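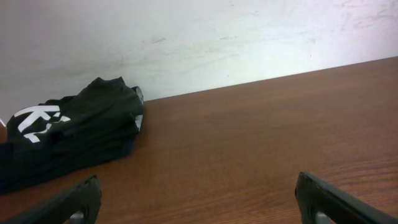 Nitesance questions the value of folding gadgets as it publishes plain guide to the black T-shirt

KOLTBY, 29 Jan 2025 — Nitesance, the Koltby laundry and clothes-care shop, has today published a short printed guide to washing, folding and keeping printed T-shirts. The shop says it was prompted by a run of folding boards, drawer dividers and "crease-release" sprays offered to it by suppliers over the past year, most of which it has decided not to stock.

The guide, called The Ordinary Shirt, runs to 12 pages and deals almost entirely with one garment: the dark cotton T-shirt with a slogan or name across the front. Nitesance says this is the item its customers ask about most, and the one on which the most doubtful advice is given.

"We were told that a plastic board would save a household hours every month," the shop said in a statement. "We tried it on a kitchen table for a fortnight. It folded shirts neatly. So did a pair of hands, and the hands did not need storing behind the fridge."

The shop put 400 washed T-shirts through its own trial, half folded on a board and half by hand on a bare table. Staff then stacked them on open shelves and looked at them again at the end of the trial. Nitesance does not claim that this was a scientific test, and it would prefer that suppliers stopped making that claim about theirs. Its staff could not reliably tell the two groups apart once the shirts had been picked up, worn or rummaged through.

The guide is equally doubtful about the fashion for standing shirts upright in drawers. It accepts that the method lets the owner see every print at once, and that some people like it very much. It also points out that a half-full drawer of upright shirts tends to slump, and that soft, much-washed cotton slumps sooner than new. Readers with shallow drawers are told to try it with ten shirts before buying anything to hold them up.

On printed lettering, the guide recommends the following:

Turn the shirt inside out before it goes in the machine.

Wash dark shirts with other dark things, on a cool setting, and leave out the softener.

Do not iron over the print. If it must be ironed, do it from the inside with a cloth between.

Fold so that the hard creases fall beside the letters. A shirt with a wide slogan may need folding in thirds, which looks less tidy in a pile and does the print less harm.

Leave a shirt that is going to be worn tomorrow where it is. A loose heap on the table overnight is not a housekeeping failure.

That last line caused some argument in the shop, and it has been kept. Nitesance says a good deal of tidying advice treats a shirt dropped at the back of a table as a problem in need of a product, when most cotton will lose its light creases after an hour on a hanger or ten minutes on a person.

There is also a page on the table itself. Wood shows up pale lint and gives a wide, firm surface, and the guide prefers it to a bed, where the fold sinks in the middle. It suggests wiping the top and letting it dry fully before any clean washing is put down. Where a table is pushed against a painted wall, it advises pulling it out by a hand's width on laundry days. Pale matt paint scuffs easily and does not always wipe clean, and the shop has seen sprays sold for that as well.

Nitesance tested two such sprays on its back-room wall. One did nothing that could be seen. The other took off the mark together with the paint. Neither is named in the guide, as the shop accepts that its wall is old and that newer paint might have done better.

The guide was printed by Yatsenko, the Koltby print works, in a first run of 2000 copies. It costs nothing to collect from the counter. A further 212 copies in large type have been set aside for customers who ask for them, and 730 will go to the Ballico branch, which opens again in February after work on its floor.

The shop will go on selling wooden hangers, plain washing powder and cotton mending thread. It will also keep a single folding board behind the counter for anyone who wants to try one before spending money elsewhere. Customers who find that it does save them hours are invited to write in and say how many shirts they own.

"We may be wrong about some of this," the statement adds. "If a board gets the washing put away in your house — and for some people it plainly does — then use the board. We only object to being told that the rest of us have been folding badly."

The Ordinary Shirt is available from today at the Koltby shop and from the Ballico branch once it opens.

Notes to editors

Nitesance takes in washing, mending and alterations at its Koltby shop and at Ballico. It receives no payment from the makers of any product mentioned in the guide.

Review copies may be requested from the press desk at the Koltby shop.

ENDS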